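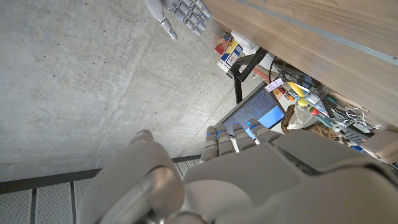 Slide 1: Both hands out, laptop up, Wirkus open day

NOTES FOR ME, OPEN DAY TALK (Mandagi user group, evening slot)

Leave the first slide up while people find chairs. Say hi, say who I am, say thanks to Hidayah Oei for getting me the slot and for driving me out to Wirkus in the first place. Water on the left side this time, I knocked it over last year.

OPENER
So, in December I went to the Wirkus open day, and I went mostly for the free lunch (pause, somebody will laugh). I run packing lines. I spend my working life with suction cups and two-finger grippers, and I had kind of decided that robot hands with proper fingers were for trade show videos. I came home with a notebook full of scribbles and a much longer list of questions than I went with, and that's the talk.

Point at the slide for a second. Gray hand up close, four fingers, little blue lights in the tips, and the other hand further back. I asked about the blue lights before I asked about anything useful! Hakim Setiawan, who was running the demo, told me they show the finger is powered and talking to the controller. If one goes dark you stop and look. I love that. Half my maintenance calls would be shorter if our grippers did the same thing.

Also get them to look at the laptop. White text on a dark screen, bags of small parts under the desk. It felt like a workshop, and I trusted it more for that. Don't go on about this, move on.

SLIDE 2: THE DAY ITSELF
More than 300 people signed up, and they let us in 30 at a time. Doors at 9 a.m., our group went through just after ten. There were 4 stations and you got a bit under half an hour at each:
- the hands (where I stayed too long)
- a pallet scanner from Dronex, flying up and down a rack
- a sorting cell
- a Trustside table about guarding and risk assessment, quiet, very good, go to that one if they run it again

Tell the sorting cell story if time. It's the one where the parcel goes round three times and everybody cheers when it finally drops in the right bin.

SLIDE 3: WHAT HAKIM SHOWED US
Walk through it slowly, people always want to know the order.

First he moved one finger at a time from the laptop. Then a whole hand, open and close. Then he handed over a glove and let visitors drive. Hidayah went first and was annoyingly good. I went second and could not get the thumb to do what I wanted for love or money — your own thumb does about five things without asking you, and you only notice when you have to do them on purpose.

Then the picking. Soft pouch, cardboard tube, a bolt. The pouch went fine. The tube went fine. The bolt took him several tries and he didn't hide it or skip ahead, he just kept talking and kept trying, and the room liked him for it. (I've seen vendors quietly slide the hard part off the table. You have too.)

SLIDE 4: THE QUESTIONS I ASKED
How long do the fingers last? He said their test rig does 1000 closes between inspections and they write down everything they find. I asked for the sheet and he emailed it to me the same evening. It's in the handout, page two.

Can it keep up with a packing line? Right now, no. He said so straight out. It's slower than my two-finger grippers by a long way on boxes, and boxes are most of what I do.

So where would I use it? Mixed returns. This is my own opinion and Hakim didn't push it. We have a bench where people open returned orders, and every item is a different shape, and I've never found one gripper that handles even half of them. That's where I'd want to try a hand like this, with a person at the next bench.

Ask the room here: who has a returns bench? Who hates it? Let it run a couple of minutes, it wakes everyone up after the food.

SLIDE 5: IF YOU GO
Wear flat shoes. Bring one of your own awkward parts in your pocket — I didn't, and I kicked myself all the way home. Ask to drive the glove. Hidayah has the contact for the next sign-up list, wave at her, she'll stand up.

Questions. If anyone asks about price, I don't have one, send them to Hakim. If Dronex comes up, Hidayah spent longer there than I did, pass her the mike.

We use cookies to improve your experience on this site. By continuing to browse you accept our use of cookies. Accept Manage settings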